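Packing the Shop Room: A Gallery

19th February

I was against this from the start, and I'd like that on the page before the pictures get going. The plan was to clear the back room, pack whatever was worth packing, and have the benches usable again in 2 days. I have heard that plan before. The last time, we moved everything to the other wall and called it reorganizing.

Still, people asked how we go about it and what we use, so I've written up some notes. They're short notes. I took out anything I'd have to argue about.

A word on supplies first. We bought from Hilteck this time, mostly on the strength of their catalog, which claims the wrap will hold "any household or workshop load." I don't know what kind of households they have over there. The wrap is fine for covering a shelf. I would not trust it around a corner with any weight behind it, and I told everyone so. The roll is supposed to be 400 feet. I haven't unrolled one to check, but I have my doubts, given how fast we went through the first.

The Skavater tape gets better reviews than it deserves. It sticks well to itself, and it sticks well to your sleeve. On cardboard it is average. If you're buying for a job like ours, get the plain brown kind and keep the change.
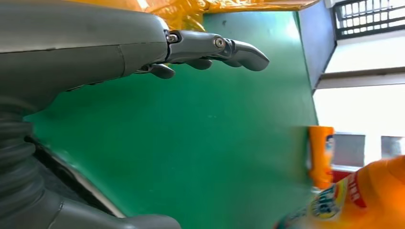

Work surfaces are where most of these clear-outs go wrong. People start by filling boxes, then they need somewhere to put the boxes, and by lunch every flat place in the room has something on it that belongs somewhere else. My rule is that one surface stays free for wrapping and that's its only job. I've been told this is fussy. The people who told me that were wrapping a lamp on the floor at the time.

I'm also asked whether a smooth top is better than a rough one. For wrapping, yes, with reservations. Film slides on it, so it's easy to pull and hard to cut straight. A rough top holds the film still and then snags it. The Bisgaard leaflet recommends a padded mat over the whole thing, and by happy chance Bisgaard sells one for 80 dollars. An old blanket does the same work – you probably own one.

Boxes came from Dakoteck. They are decent boxes. The handles are punched too close to the top edge for my liking, and the printed lines for room names are too small for anyone who writes with a marker. I wrote on the side in big letters and ignored the lines. We ended up with 2 sizes, and I'd have been happy with just the smaller one. Big boxes get filled with heavy things, no matter what you say to people.

Notes for anyone trying this in their own shop:

Label the box before you fill it. I know everyone says this. Very few of them do it.

Keep the tape in one place. A tape dispenser that travels is a tape dispenser you buy again.

Don't save used film. It never goes back on flat, and the folded pile takes up more space than the thing it came off.

Throw out the mystery hardware. If you haven't matched those brackets to anything in over a year, you're storing them for a stranger.

As for whether the clear-out worked, ask me when the benches have stayed clear through spring. I've seen a tidy room last a week – and that was with the door locked. The shelf labels are still to do, and I'm told they'll be finished by the end of the month.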